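3.2 How campers chose and kept their pitches

The second part of the study looked at what happened once a booking had been made. Campers at the Chisholm site could book a numbered pitch up to 4 months ahead, or arrive without a booking and take whatever was left. We had expected the two groups to want much the same things, and for the most part they did. Shade, a short walk to the water tap and distance from the road came up again and again in the comment forms. Where the groups differed was in how they dealt with a pitch they did not like.

The booking records held 3,316 stays after duplicates and cancelled bookings were taken out. A stay was counted as moved if the party slept on a different pitch from the one first given to them, for any part of their visit. Moves made by the site office, for example when a pitch flooded, were marked separately and are left out of what follows. Each record was matched by hand to the site map, which had been redrawn in November when the lower loop was closed to vehicles.

Campers who had booked ahead were slower to ask for a move. Many of them wrote that they had studied the map at home and felt they had made their choice. They put up with a sloping pitch or noisy neighbours for a night before going to the office, and some never went at all. Campers without a booking asked sooner and more often, usually before the tent was up. Staff at the office said the same thing when we spoke to them, although they put it down to the time of day at which people arrived.
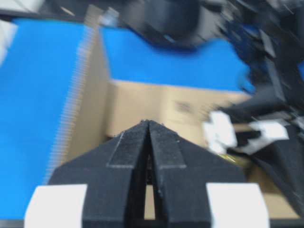

Dale Fortin remarked, on reading an early draft of this section, that slope was a poor thing to ask campers about at all, as few of them notice it until they lie down, and that the forms should have asked how well people slept. We accept the point. The forms had one question on the ground and none on sleep, and a camper who woke up against the tent wall may have written only that the night was bad. For this reason we do not treat slope and noise as separate causes in the tables.

The weather made a difference to both groups. On wet evenings requests to move fell away almost entirely, and rose again the next morning. A pitch under trees was well liked in dry weather and much less so after rain, when it dripped for hours. Several families asked to go from the wooded side to the open field on the second day of their stay. Others kept the pitch and moved only the tent, which the records do not show and which we know of only from the comments.

Fire rings were a further matter. Only the upper loop had them at each pitch, and campers on the lower loop shared 2 larger rings near the path. Earlier work by Penner and Bednárik found that shared rings brought parties together in the evening. Our forms give some support to this, but they also hold complaints about smoke, late talking and wood left burning. Parties with young children were the most likely to complain and also the most likely to say that they had met other campers.
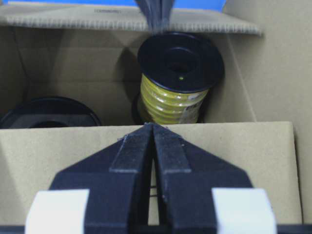
Length of stay has to be kept in mind when these answers are read. A party staying one night had little to gain from moving, and those staying longer had more chances to ask. When one-night stays are set aside, the gap between the booked and unbooked groups becomes smaller but does not close. The same holds when the busiest weekends are removed, although the number of free pitches on those nights was so low that a request could seldom be met.

Figure 2. Requests to move pitch, by loop and by type of arrival. Moves made by the site office are not included. Records as held on 03/07/2024.

Two limits should be noted. The office did not write down requests that were refused until partway through the season, so early refusals are missing. The comment forms were also filled in mostly by the adult who had made the booking, and the views of others in the party are known only where that person chose to pass them on. Section 3.3 takes up the question of return visits.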